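Population and Regions Update

Risholm counts its people, and its empty houses

The Risholm district council has released the results of its household count, the first it has run on its own. The national census gave a population just over 3,000 at the last round. The council's own figure is lower, and the gap is mostly made up of adults who are registered at a family address but live and work elsewhere for most of the year.

The count was done street by street over the autumn and finished in October. Enumerators asked who had slept in the house on at least half the nights since spring. Anyone who hadn't was recorded separately as an absent member, with a note of where they were living if the household was willing to say. Most were.

Aliki Kalogeropoulos, a demographer who advised the council on the method, said the question was chosen because it was simple to answer.

"If you ask people whether their son lives here, they say yes, of course he does, his room is upstairs," she said. "If you ask where he slept last month, you get a different answer. Both are true in their way, but only one helps you plan a bus route."

Who is leaving

The largest group of absent members is aged between 20 and 34. That was expected. Less expected was the number of people in their fifties who have gone to join adult children, often to help look after grandchildren. They tend to keep the house and come back in summer, and they are hard to see in the tax rolls or the electoral register.

Young women are leaving earlier than young men, usually straight after secondary school. Men are more likely to stay on for a few years in seasonal or factory work before going.

Births in the district have fallen to the point where the primary schools in Kashyap and Prustau will share a single first-year class from next September. It will have 8 pupils. The Prustau building will stay open for the older grades, and parents have been told the arrangement will be looked at again after one year.

Work and wages

The labour picture is mixed. The Zellico plant outside Prustau is still the biggest private employer and says it can't fill its night shift. It has raised its starting wage, but applicants under 30 are rare. The plant now runs a minibus from Kashyap on weekdays, and the council is in talks to open the empty seats to other passengers.

Farm work is harder to measure. Several holdings have been leased to neighbours instead of sold, so the number of owners looks steady while the number of people working the land goes down. 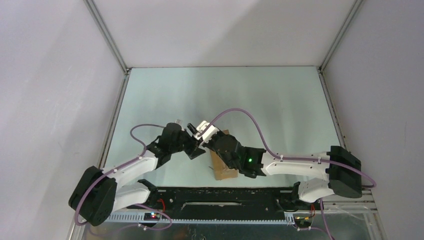
What the council plans to do

The council has set out 7 measures in a short paper attached to the results. The main ones are a grant for repairing vacant houses that are then rented for at least five years, a later evening bus, and a part-time desk at the town hall to help returning residents with pensions, school places and foreign qualifications.

There is no target for population growth. An earlier draft had one, and it was taken out after councillors questioned how it had been worked out. The paper says the district should plan for a smaller and older population, and spend on home care and transport first.

The repair grant is likely to draw the most interest. It is also the measure with the least money behind it - the present budget would cover only a handful of houses a year. The council has applied for regional funding and expects an answer in the spring.

A public meeting on the results will be held in the Kashyap school hall on Saturday at 10 a.m. Printed copies of the tables are at the town hall and the Prustau library.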